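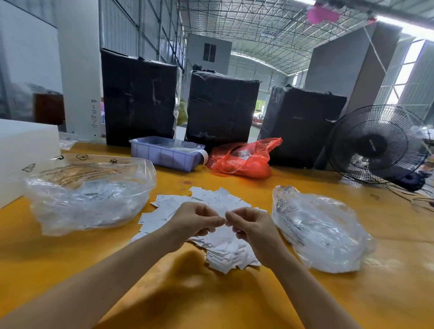 # Portrait de maison à l'encre, format panoramique Patomton

Dessin original au trait, exécuté à la main d'après photographies fournies par le client. Encre noire sur papier blanc, sans couleur ni lavis. Chaque feuille est signée au crayon par la dessinatrice, Hatice Sönmez, et livrée non encadrée sauf option contraire.

## Caractéristiques

| Élément | Valeur |
|---|---|
| Dimensions de la feuille | 585 × 287 mm |
| Orientation | horizontale uniquement |
| Support | papier Zirnard, pur coton, grain fin |
| Grammage | 300 g/m² |
| Encre | Tyagi noir, pigmentaire, résistante à l'eau après séchage |
| Signature | crayon graphite, angle inférieur droit |
| Délai de réalisation | 4 semaines après validation du croquis |

Le papier est sans acide. Les bords sont coupés droits ; la version à bords frangés n'est plus proposée pour ce format.

## Photographies à fournir

La façade principale doit être prise de face, à hauteur d'œil, appareil tenu horizontalement. Une vue de trois quarts est demandée en complément lorsque la toiture comporte des lucarnes ou un décrochement. Les captures issues d'un service de cartographie en ligne sont acceptées pour la volumétrie, mais elles ne permettent pas de restituer les menuiseries, les ferronneries ni l'appareillage des murs.

Les éléments à supprimer (véhicules, conteneurs, antennes, échafaudages) sont à indiquer par écrit dans le formulaire. À défaut d'instruction, les véhicules sont retirés et le reste est conservé. Un arbre masquant une partie de la façade peut être réduit si une photographie d'hiver est jointe, prise en février ou en mars par exemple.

## Déroulement de la commande

1. Envoi des photographies et du formulaire.
2. Confirmation de la faisabilité et facture d'acompte.
3. Croquis de mise en place au crayon, transmis par courriel.
4. Validation écrite ou demande de modification.
5. Encrage, séchage à plat, contrôle, expédition.

Une série de modifications du croquis est incluse. Elle peut porter sur le cadrage, la végétation et la présence ou non de personnages. Les modifications demandées après l'encrage donnent lieu à un nouveau dessin, facturé au tarif en vigueur.

## Options

**Inscription.** Nom de la maison, lieu ou année, en capitales tracées à la main sous le dessin. Une seule ligne. Les caractères accentués sont pris en charge.

**Encadrement Jesteck.** Baguette en chêne naturel ou teinté noir, passe-partout blanc cassé, verre minéral. Le dessin est fixé par charnières en papier gommé, démontables. Cette option modifie le mode d'expédition et exclut le retrait en point relais.

**Fichier numérique.** Numérisation de l'original au format TIFF, pour usage privé (faire-part, cartes de vœux). La reproduction commerciale, y compris par une agence immobilière ou un gîte, fait l'objet d'une licence séparée.

## Bon cadeau

Le bon est nominatif et transmis en PDF. Il couvre le dessin seul ; les options peuvent être ajoutées par le bénéficiaire au moment de la commande.

## Conservation

Éviter l'exposition directe au soleil et les pièces humides. Ne pas gommer la surface encrée. Dépoussiérer au pinceau souple et sec. Avant encadrement, conserver la feuille à plat dans sa pochette.

Référence catalogue : Patomton 287-P.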